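Search this site
Search
All reports Courses Contact

Keeping a Two-Arm Plug Cell in Working Order
Student project report, Automation Workshop, group Bratach
Written by Orlando Pacheco. Supervisor: Eusebio Valderrama

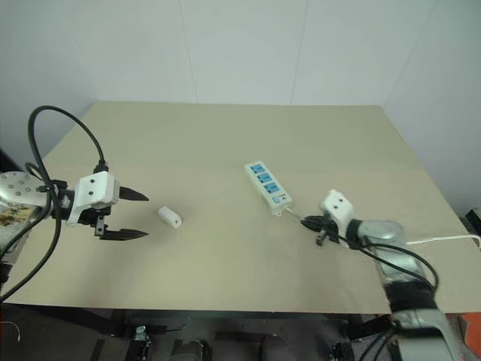 Figure 1. The cell with the left gripper open, the small white part on the board and the right gripper beside the cord end of the power strip.

1. Purpose of the work

The cell in our laboratory has two arms, which work from the two sides of one table. The task is to pick a small plug-like part with the left arm and bring it to a power strip, while the right arm keeps the strip from moving. When our group received the cell in October, the task was already programmed by the earlier group, Drudesham. Our work was to set up the cell again after the summer, to find why the left gripper was losing its signal, and to write a maintenance plan which the next group can follow.

I was responsible for the grippers and the cables. The program itself is described in the report of the other half of our group.

2. Setting the table and the arms

The first thing we did was to check the height of the board. The arms were calibrated for the old table, and the new board is 3 mm higher. This seems a small difference, but the lower finger of the left gripper is long and flat and it travels close to the surface. In the first trial it touched the board and the controller stopped the arm. We corrected the height value in the table file and repeated the approach at low speed until the finger passed freely.

The power strip lies diagonally between the two arms. We tried also to put it parallel to the front edge, but then the right wrist had to turn almost to its limit. With the diagonal position both arms have a comfortable angle. The cord leaves the strip at the end with the blue switch and goes out to the right, and the right gripper comes down near this end. For this reason the cord must be laid again by hand before each session. If it makes a loop under the fingers, the gripper can close on it.

3. The fault in the left gripper

The fault appeared as a short loss of the gripper signal, mostly when the arm was stretched toward the middle of the table. The gripper then stayed in its last position and did not answer to the close command. At first we suspected the program and lost one week with this.

On a Friday Mr. Valderrama advised us to move the cable by hand with the arm standing still and the motors off. When the cable was bent close to the plug on top of the housing, the signal disappeared on the screen. So the fault was in the connection, and the motor was good. The cable had been tied too short, and each long movement pulled on the plug.

The repair was done in this order:
– switch off the cell and wait until the controller light is out
– open the old cable ties, starting from the wrist
– take out the plug, clean the contacts and inspect the pins
– put the plug back and leave the cable in a wide curve above the housing
– fasten the remaining length behind the flange, without tension
– move every joint slowly to both ends and watch the cable

One pin was slightly bent and we straightened it with fine tweezers. After the repair we ran 300 cycles and the signal was not lost. I can not say that the problem is solved forever, only that it did not return while we had the cell.

4. Maintenance plan

Every 100 cycles: wipe the fingers with a dry cloth and look at the teeth of the lower finger. Dust in the teeth makes the small part slide.

Every 800 cycles: check the screws at the wrist flange with the torque key, check both gripper cables, and run the zero position of each arm.

On the right arm the fabric wrap must also be looked at. If it moves along the arm it should be put back before the start.

5. What remains to do

The under-table area is still not in good order. The cables of the left arm go down over the table edge, and a guide at this place would be useful. I made a drawing of it – the file is in the Prararum folder – but we had no time to print it. The right gripper was not opened by us at all, so its contacts are not inspected.

Last updated: October

Related reports
Replacing the wrist bearing on the Guzmán arm
Drudesham group: programming the plug task
Prararum folder: drawings and table files
Cable routing for small robots, workshop notes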